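Pevham Wheelers – minutes of the general meeting

Held September 9, 2024, upstairs at the Lim Rooms. Kyu-ri Wi in the chair, Seo-ah Seok taking notes, and therefore to blame for these.

Apologies: received from several members who were later seen riding past the window.

Minutes of the last meeting: agreed, after the word "shouted" was changed to "said".

1. Club wheels
The deep-section pair bought for the time trial squad has come back from repair. The rear hub still clicks. Kyu-ri had ridden them to the meeting and confirmed that the click is worse uphill and goes away when anyone competent is listening. Bernia Cycles want 161 pounds for a new freehub body and bearings. Agreed to pay it. The wheels stay on loan, one member at a time, and must be returned with the skewers they went out with.

There was a long discussion of rim tape. It is not recorded.

2. Turbo trainers
The club owns 3 trainers, two of which work. The Plesia one slips above a moderate effort, so it has been popular. Proposed that it be sold for parts. Objection from the floor that it only needs a new roller. The objector was invited to fit one, and will do so before October. 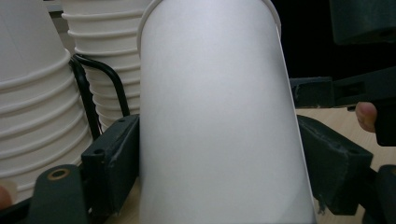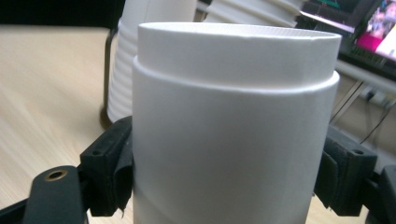
3. Hill climb
The course is unchanged apart from the surface, which has got worse. The council has filled the pothole by the cattle grid and left the one after it, presumably as a point of interest. Start order to be slowest first. Seo-ah asked how slowest would be decided and was told that people generally know.

Entries close a week before the event. Riders on electric bikes may enter but will be timed separately, and clapped separately.

4. Money
Balance stands at 3980 pounds. Kit sales brought in 652, nearly all of it from arm warmers. The remaining bib shorts in extra small will be offered at half price again – the fourth time of asking. A member suggested giving them away. It was felt we should not be hasty.

5. Winter rides
Mudguards to be compulsory on club runs from October, as last year. Kyu-ri reminded everyone that a mudguard has to reach far enough down to be of use to the person behind, and that a strip of plastic clipped under the saddle is a gesture. Two members left the room at this point to get drinks.

The steady group will go back to being called the steady group. "Group B" caused bad feeling, and "social" caused talking.

6. Any other business
A torque wrench is missing from the club box. It was there in the spring. Whoever has it is asked to return it, and to go easy on carbon seatposts in the meantime.

Someone asked about tubeless. The chair closed the meeting.

Comments

hillyfields
I had the wrench out for one evening and put it back. Check under the track pump.

Seo-ah S
Checked. Found a sandwich box and one left cleat. Still no wrench.

Old Martlet
For the record I did not leave during item 5 because of the mudguards. I was thirsty.

gearinches
What size are the arm warmers? Asking before they go the way of the good socks.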